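Search this notebook

Last updated: September

Handheld gripper, left finger slipping under load

Started at 9:40. Picking up from Žofie's note at the end of yesterday's page: the handheld unit let go of the basket twice in the afternoon session, both times after the lift and before the place. She marked the two takes as bad and stopped. Right call. I've pulled the unit from the collection schedule until this is sorted out, so Clémence's group is on the second unit only.

What we know from the log. The finger gap reading stays steady through both lifts. It says the fingers are closed on the handle and holding, and it goes on saying that after the basket has dropped. So either the encoder is lying or the finger is moving without the encoder seeing it. The encoder is on the drive side, ahead of the finger mount, so the second one is possible.

Checked first, no fault found:
- Battery and cable. Swapped both, no change.
- Encoder zero. Re-zeroed against the block three times, same value each time.
- Trigger travel. Full stroke, no sticking.
- Firmware. Same build on both units.

Then took hold of the left finger with the trigger fully closed and pushed it outward by hand. It moves. Not much, but you can feel it walk and then stop against something. The right finger doesn't. With the trigger released the left one feels normal, and this is how it got past the morning check, which we do with the trigger released.

Took the left finger off at 10:15. The mounting screw was snug but the thread had gone dull and powdery. Old threadlocker, I think, from the first build. Uyên says the first batch of fingers went on before we settled on the Runatel compound and that nobody went back over them. The unit has 2000 cycles on it since the last finger change according to the sheet on the case. The sheet calls for a screw check every 100. There are check marks up to a point and then they stop. I'm not chasing who, the sheet is badly laid out and the column is easy to miss. Will redo it.

Also a small burr on the edge of the mount where the finger seats. Could be cause or effect. Filed it flat. Marites looked at it under the loupe and thinks the finger had been rocking on it for a while.

Refitted with new screw, fresh compound, torque wrench from the Hanport drawer. Left it clamped over lunch.

Safety side. The basket is light and fell on the table, so no harm done. But Lâm had the same unit booked for the glass jars next. A silent release with a good gap reading is the worst kind for that job, with the operator's other hand close by. No glass on either unit until both have had the closed-trigger check. I told Lâm in person and put a tag on the jar bin.

Retest, from 1:30. Same object as the failed takes, the white slatted basket with the hairbrush standing in it. Žofie wanted the brush left in, as it throws the weight to one side and that is when the finger gave before. Fair point, so all lifts were done that way.

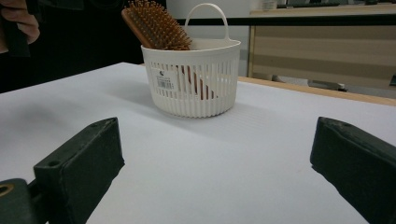 Retest results

- 29 lifts by the handle, hold and place. No drops.
- Pushed the left finger by hand with the trigger closed after every few lifts. No movement I can feel.
- Gap reading matches the feeler gauge at open and closed. Halfway it reads a little wide, same as the second unit, so leaving that alone.

I'm not calling it fixed on this. Take 137 was the first bad one yesterday and the ones before it look fine on playback, so a short run proves very little. Marites will run the rest of tomorrow morning's block with it on soft objects only, and stop at the first slip.

Second unit: closed-trigger check done at 3:10. Right finger has a trace of play, left is solid. Same old compound on the screws. It comes off the bench tonight when Clémence is finished and gets the same treatment.

To do
- Closed-trigger push test goes into the morning check, both fingers. (me)
- New cycle sheet, with the screw check in its own box - big enough to see. (Uyên)
- Ask Drellavance if they have the fingers with a dowel hole. One screw is carrying all of the twist at the moment.
- Go back through yesterday's takes and flag any where the basket tilts in the grip with no change in the gap reading. Those are suspect even if nothing fell. (Žofie)
- Old screw and the filings are in a bag in the Tôn box, top shelf. Please don't throw them out.

Compound needs a full night to cure. Unit one is in its case with the fingers closed on the foam block, leave it that way until Marites picks it up.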